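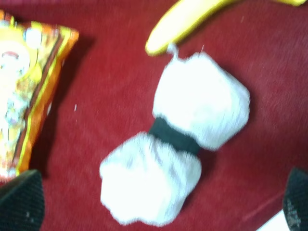
The rolled towel, with the banana and the snack bag for neighbors.

I have been helping out with the student robot club at Rostimholm for two years now, and every March I come home from the regional meet with the same complaint. My wife has heard it so many times that she can give the speech herself, hand gestures and all. We spend far too much of our students' time on the one grand task that looks good from the bleachers, and far too little on picking up a towel.

I mean that quite literally. A towel rolled at both ends and cinched in the middle with a black band is, to my mind, a better teacher than any of the painted foam blocks we used to order for the club. It's soft, it has folds, and it asks a student to decide where to take hold. Do you go for the narrow waist, or do you grab one of those puffy ends and hope? Juniper Alcantara, who was our team lead this year and who will argue with a lamppost if the lamppost is wrong, held out for the waist. Hollis Lyons wanted the ends. They went at it for most of an evening, and I sat there with my cold coffee thinking that this was the best class I had ever not taught.

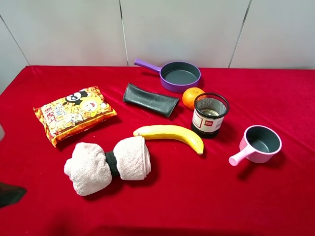

Now, Vaughan Pearce, who runs the Jodasholm club and is a good friend (he'll forgive me for this, he always does), thinks I'm being sentimental. His students get one kind of block, all the same size, and they practice until they can do it in their sleep. He says you can't learn to play the piano on a different piano every night. I've turned that over a good deal, and I'll grant him that a beginner needs a few easy wins. Our own first-years start with the orange, bless them, and they're thrilled, and so am I.

But I keep coming back to what a kitchen is like, or a desk, or the back seat of my car. A little saucepan has a handle that sticks out one way, and a frying pan has a longer one that sticks out another. A banana curves. A bag of snacks is shiny and crinkly and gives when you squeeze it. A mesh pen holder is open at the top, so you have to think about whether you're gripping the wall or the whole thing. Put all of those on one red cloth, close enough to get in each other's way, and a student has to look before moving anything. I'd love to see more grown-ups learn that!

There's the matter of money, too, and I don't think we talk about it enough. The practice set that Bosman offered us last fall would have cost over 3000 dollars. It was handsome, I'll say that for it, and it came in a case with a latch. Our students made their own set out of things you could find in any house or toy box, and they cared for it more because they had picked it out themselves. Marcus Oyelaran gave up his lunch hour to get the towel rolled just the way he wanted it, and then rolled it all over again.

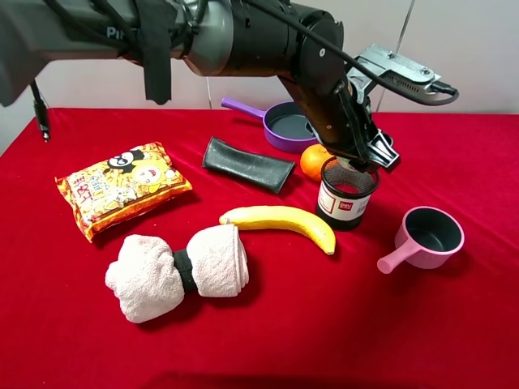

What bothers me most is how the meets are scored. Under the Gilla rules, which most of our region follows, a team gets nine minutes and is judged on how many pieces end up in the bin. A student who slows down near the pen holder so as not to knock the orange away earns nothing for it. A student who barrels through and gets lucky goes home with a ribbon. I've watched careful kids learn to be careless in the space of one afternoon, and I drove home from that one without turning on the radio.

So I'd like to ask the people who write the rules to try something at next year's meet. Give us one round with soft things and odd-shaped things, all on the same table, and let the judges give points for leaving the neighbors where they were. Vaughan can have his blocks in the other round, and I'll cheer for his students as loudly as I always do. If anyone on the rules side wants to come see how we set ours up, the door at Rostimholm is open most evenings, and Juniper will be glad to tell you about the waist of the towel for as long as you care to listen.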